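Uvetti showroom open day: plenty of steel, not much cooking

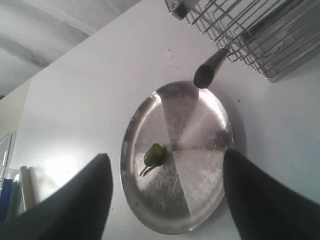
A green pepper on one of the round steel trays. Wire rack behind.

I went along to the Uvetti open day on Thursday, September 9, 2021, having been promised "kitchenware that outlives its owner". We'll see. The firm says it has made trays since 1980, and the leaflet repeats this on every page.

The round tray is a decent enough thing. It has a rolled rim, so no sharp edge to catch your fingers, and it is shallow enough to wipe out easily. But the inside was scuffed and specked, which sat oddly with the talk of a finish good for 2000 washes. I asked who had done the washing and was handed another leaflet.

One small pepper doesn't tell you much about a tray either. I'd have liked to see a roast dinner on it.

The Hovia racks were priced at 27 pounds each, a bit steep for bent wire - though the Baltonix ones I looked at in May cost more. Tea was free. I left without buying and may go back if there's a sale.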